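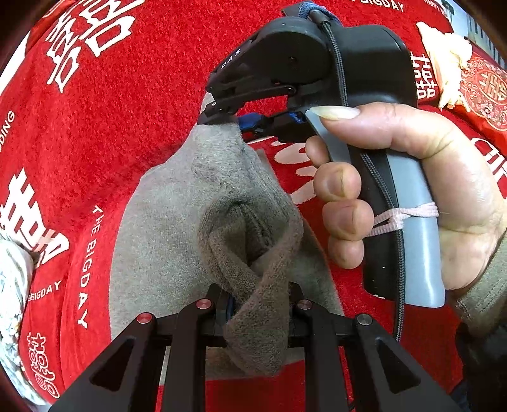 November 7, 2024
By Lech Pawlak

I bought the Stollach plush blanket in October, in red, to go over the bed in the spare room. It came from a small online shop and I paid full price. The pattern is white lettering with Chinese characters. I can't read the characters, so I can't comment on what they say. There was a plain version on the same page, but I preferred the printed one.

The first thing to mention is the smell. There was a strong one out of the bag, a bit like a new shower curtain. I hung the blanket over the banister for two nights and it had gone by the end of that. The label says to wash separately the first time and I would do as it says. The water ran pink. On the second wash it was clear.

The pile is short and dense. It feels soft in both directions, though if you brush it the wrong way it goes darker and stays like that until you smooth it down. The white print is slightly stiffer to the touch than the red parts, but you don't notice it when you are lying underneath. After four washes at 30 degrees the white is still white.

I use the bed for sorting laundry more than anyone sleeps in it, and this is where the blanket has been better than the old throw. It has enough grip that clothes stay where you put them. I can lay a grey jumper out flat, fold the sleeves in, and it does not slide off towards the floor when I pull the ribbed part straight. Knitwear used to slip about on the old cotton cover. Grey shows up well against the red too, and I find odd socks faster.

The downside is fluff. For the first couple of weeks it shed, and anything pale and knitted picked up red bits. I went over my jumpers with a lint roller each time. It has mostly stopped now. Dark wool does the reverse and leaves its own fluff on the blanket, which shows most on the white letters. A damp hand gets it off.

Warmth is good. With a sheet under it I have not needed a duvet so far, but we have not had a frost yet. It is heavy when wet and my machine struggled to spin it, so I ran a second spin. Drying took a day and a half on the airer. I have not tried the tumble dryer.

The hem is a single row of stitching. One corner had a loose thread, which I cut and knotted, and it has held.

I looked at the Leter one as well. It was 11 pounds cheaper, but thinner, and only came in cream. For a spare bed that gets used as a folding table I would buy the Stollach again, in the same colour. I would give it four out of five, with the mark off for the shedding.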